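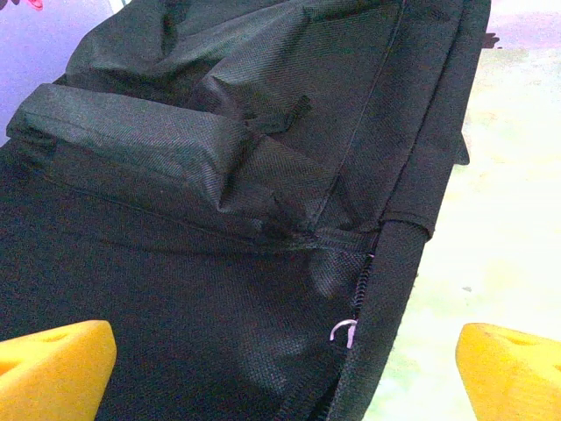 **Backpack and Book Drive, April planning meeting**

Present: Maricruz Arriaga (chair), Rafsan Sheikh, Esmaeil Sadeghi, Siiri Juška (notes)
Sent regrets: Florian Gaillard

We got going at a little past six, once everybody had found a chair and Esmaeil had finished handing out the tea, for which many thanks again. Maricruz welcomed us and said how pleased she was with the way the drive has picked up since the winter, and that she'd had a lovely note from the Gradau school office about last term's bags. She read it out and will pass it around.

**Notes from last time**

Approved with one fix. The drop-off point on the north side is the Lundine bakery, and I had written down the hardware store next door. My mistake, and my apologies to both.

**Backpacks**

Rafsan reported that we have 100 bags promised and almost all of them are now in the storeroom. The plain black polyester ones are going over best with the older kids, who don't want cartoons anymore, and he thinks we should ask for more of those in the fall. They do come to us pretty crumpled from being stacked. We talked for quite a while about whether to stuff them with paper so they hold their shape, and in the end agreed to leave them be, as a bag fills out fine once there are books in it.

Zippers took up more time than anyone planned. Last term 11 bags went out with a zipper that stuck, and Maricruz felt bad about it. From now on every zipper gets run all the way open and all the way shut before packing, the front pocket included, and straps get a good tug where they join the bag. Anything doubtful goes in the Fladetti crate by the door. Rafsan's aunt does repairs and has kindly offered to look at whatever ends up there.

**Books**

Siiri (that's me) brought up the question of what goes in each bag. So far we've been putting in whatever was on top of the pile, and some children got two books on the same subject. 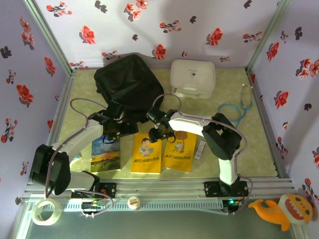

I suggested that we lay each set out flat in a row before it goes in, covers up, so whoever is packing can see at a glance what the child is getting. One book about the earth or nature and a couple of picture books makes a very nice set for the younger ones. Esmaeil liked this and added that the Chinese picture books should go first to the families who asked for them on the form — there are 18 of those — and then to anyone else who would enjoy them. Everyone was happy with that.

Esmaeil also asked that small boxed items be kept beside the books until the very end and then put in the front pocket, where they won't get squashed. Agreed.

There was some talk about wrapping the books. Maricruz is in favor, Rafsan is very much against (tape everywhere), and we'll come back to it when Florian is here.

**Delivery**

The Abeysekara van is ours for the afternoon, with thanks to the family. We'll need 2 people to ride along and help carry. Rafsan has said yes, and Florian will be asked.

**To do**

- Rafsan: check zippers and straps on the bags in the storeroom
- Esmaeil: sort the Chinese picture books and match them to the request forms
- Maricruz: write back to Gradau; ask Florian about the van
- Siiri: type up the packing steps and tape them to the storeroom door

Next meeting is in May, same room, and Maricruz is bringing the almond cake. We finished at 7:40.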